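This site uses cookies to remember your reading preferences. By continuing you accept our cookie notice.

Textile bench notebook - July
Tulholm workshop, back bench
Entry 31

Subject: fringe on the gray throws, second round of wash trials

Started at 8:15. Machine already warm from Sun-ja's towels, so I ran one empty rinse before putting our pieces in. Detergent is Soltent, the unscented one, same dose as entry 30. Water on the medium setting. No softener this time.

What we want to know is the same as before: which way of finishing the tassels holds up to weekly laundering without going to felt at the ends. The throws come off the loom fine. It's the fringe that comes back to us looking like an old mop, and Erlinda has had two customers ask whether they can just cut it off. One of them did, and the weft started walking out along the whole edge within a month.

Samples

All cut from the same cloth, wool and cotton, the gray warp from Vostport. Each sample is a hand's width of body with the full fringe left on.

A - plain twisted fringe, two bundles twisted right and then plied back left, overhand knot at the end.
B - same as A, but the knot is pulled up tight and the tail trimmed short below it.
C - knotted tassels, no twist. Knot sits against the cloth edge, ends loose.
D - knotted like C, with a row of hemstitching put in on the loom before cutting off.

Teodor wants an E with the ends dipped in fabric glue. I said I'd do it if he'd write the care label. Leaving E out for now.

Wash 1 to 4

Ran all four samples together in the one mesh bag, which was a mistake. By the second wash A and C had wrapped around each other and I had to stop and pick them apart with a tapestry needle. It took most of the time until lunch. From the third wash on, each sample has had its own bag. I've marked the first two washes in the table as doubtful for A and C and will repeat them if there's cloth left.

After wash 4:

A - twist still in. A little fuzz at the knot. Tail below the knot has opened up and is starting to mat.
B - twist still in, knots smaller and harder than before. No tail to speak of, so nothing to mat. Hangs a bit stiff.
C - ends matted along the last third. Knots have slid, some of them clear of the cloth edge, and there's a gap where the weft is loosening.
D - ends matted the same as C. Knots have slid too but the hemstitching is holding the weft where it was.

So the hemstitch is doing its job and the loose ends are the trouble. Nothing surprising there. I had expected A to do worse.

Drying

Tried half of each sample in the dryer on low and half flat on the rack. To do this I cut each piece down the middle, so the samples are now narrow and I wouldn't trust any shrinkage numbers from here on. The dryer halves look worse in every case, and C worst of all. The rack halves could be combed out with a wide comb while damp. The dryer halves couldn't, or not without pulling fiber.

Erlinda points out that people who buy these for a rental or a guest room are going to use a dryer whatever the label says. Fair. The dryer result should count for more than the rack result when we choose.

Fringe length

Hywel came by at 2:30 with the old Escobar sample book and we looked at how they handled length. Their bed throws had a much longer fringe than their sofa throws, all of it plied, with a note in pencil saying "no longer than the hand." Ours is longer than that. I measured against my own hand and against his and we're over either way.

Things that came out of the talk with Hywel:

1. Long fringe catches in the agitator more. Obvious, but we haven't tested short against long with the same finish, so we can't say how much of the matting is length and how much is the finish.

2. On a bed, the fringe is what people see from the door. Sun-ja would rather keep the length and change the finish than the other way around. She likes a gray throw across the foot of a white duvet with the tassels hanging free down the side, and I agree that a short fringe would look mean there.
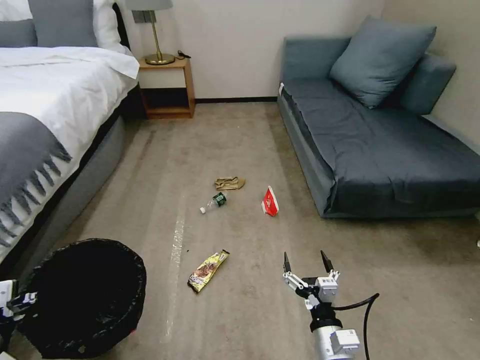
3. Weight. A plied fringe is heavier at the end and hangs straighter. The loose one lifts and flips over itself when the bed is made in a hurry. If we go with B, the hang improves even though the hand is stiffer.

4. Floor clearance. A throw laid across a low bed can end with its fringe on the carpet, where it gets stepped on and run over by the vacuum. Worth putting a recommended drop on the tag. Hywel suggests giving the finished width with and without fringe, which we don't do at present.

Time per piece

Timed myself on the fringe twister, four-clip model. B takes 13 minutes longer per throw than C, counting both ends. Hemstitching on the loom adds more than that, but Eun-seong is faster at it than I am, so I'm not writing my own time down as if it meant something. Ask her to time one when she's back on the wide loom.

The twister clips are slipping on the cotton. Two of the four have lost their rubber. Sleeved them with bits of bicycle tube and that got me through the afternoon, but we should order new ones.

Plan

Make up F: hemstitch plus plied fringe with tight knot and trimmed tail, so D and B put together. Full length.
Make up G: same as F at the Escobar length.
Wash both 13 times, own bags, dryer on low every time. Check at 4 and at the end.
Repeat A and C for washes 1 and 2 if there's cloth.
Teodor's glue sample, if he does the label.

Left the cut halves pinned to the board by the window, dryer on the left and rack on the right. Please don't take them down, and don't comb them. Somebody tidied the last lot and I couldn't tell which was which afterward.

Machine emptied, lint trap cleaned. There was a good deal of gray in it. Saved the lint in a jar, labeled, to weigh against the next run.

5:40, stopped.

Added later, from Eun-seong: the Vostport warp on the new cones feels softer than the last lot. She thinks it has less twist. If so, F and G should be woven from the old cones or the comparison is no good. There are 2 old cones left on the top shelf, and I've put a tag on them.

Tulholm workshop notebooks | Contact the bench | Copyright Tulholm | Back to top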